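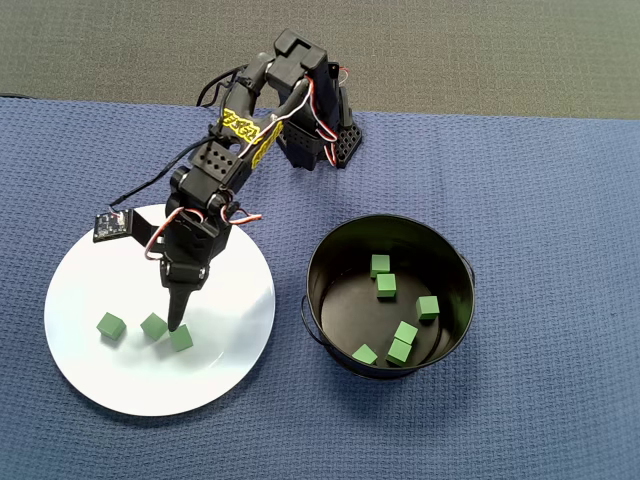 Every couple of years the small plate comes back. Swap your dinner plates for something narrower, the advice goes, and you will eat less without noticing, because the same helping looks bigger when there is less rim showing. Lately the advice has grown a second half, and it concerns the table. Pale food on a pale plate is supposed to make us heap it on, while a plate that stands out from the cloth is supposed to make us heap it on as well, or else hold us back, depending on which leaflet you pick up. A round white plate on a blue cloth is about as plain a contrast as you could lay, and I have now read that it is both a good idea and a bad one.

What set me off was the Hudska catalogue that came through a good many doors in Radthorpe in July. Hudska sells a set of four "portion-aware" plates, and the page opposite the price says that people using them "served themselves up to 189 fewer calories per meal". I have no quarrel with the plates, which look pleasant enough. My quarrel is with "up to". Somebody, at one sitting, may have served themselves 189 fewer. The others could have served themselves ten fewer, or more than before, and the sentence would still be true.

I wrote and asked where the number came from. To their credit they replied within the week and sent four pages. The trial had 166 people in it. They were given one lunch each, pasta, in a room they had never been in before, and half had the ordinary plate and half had the Hudska one. What they put on the plate was weighed. What they left on it wasn't, nor was anything they ate that evening.

You may think I am being picky. But consider how most of us eat at home. If I serve a small plate of pasta and I'm still hungry, the pan is right there. If I'm not hungry I don't go back. A one-off lunch among strangers, with no sign of a second helping, tells me how people behave when they don't want to look greedy. It doesn't tell me a great deal about a wet Sunday with the crumble on the side.

The other claim doing the rounds is Norkov's, and it is larger and I like it less. Norkov runs a healthy-eating app, and its spring mailing said that 3,000 households had switched to smaller plates and that most of them "felt more in control". I looked for how the households were picked. They were people who already paid for the app, had signed up to a plate challenge inside it, and then answered the survey at the end of it. Anyone who gave up in the second week and went back to the big plates presumably didn't fill in the form. Of those who did, 792 said they had lost weight, by their own account. The mailing puts that number in very large type and doesn't say how much weight, or over how long, or whether they had changed anything besides the crockery. People who join challenges tend to change several things at once. I know I do, usually for nine days.

Then there is the trick of the eye itself. It does exist, and you can try it with two coins and a couple of circles drawn on an envelope. The same coin looks bigger in the tighter ring. So the starting point is sound. What worries me is how quickly "this looks bigger" becomes "you will eat less of it", and then "you will be slimmer by Christmas". Each of those needs its own proof, and the later ones are the ones you'd be paying for.

The colour business is shakier still. Mashed potato is pale and beetroot is not, and most dinners have a bit of both. I can't see which plate is meant to help with a roast. I also suspect that whatever the effect is, it wears off once you have eaten off the same china every night for a month and stopped seeing it.

None of this is a reason to keep big plates. Mine don't fit the dishwasher properly and I'd be glad to be rid of them. If you fancy smaller ones, the side plates you already own are worth a fortnight's trial before you spend anything. Write down whether you went back for more, including bread, and including what you ate standing up by the fridge.

I have asked Norkov how many people started the challenge, as well as how many finished it. If they answer before the next issue goes out I'll print the figure.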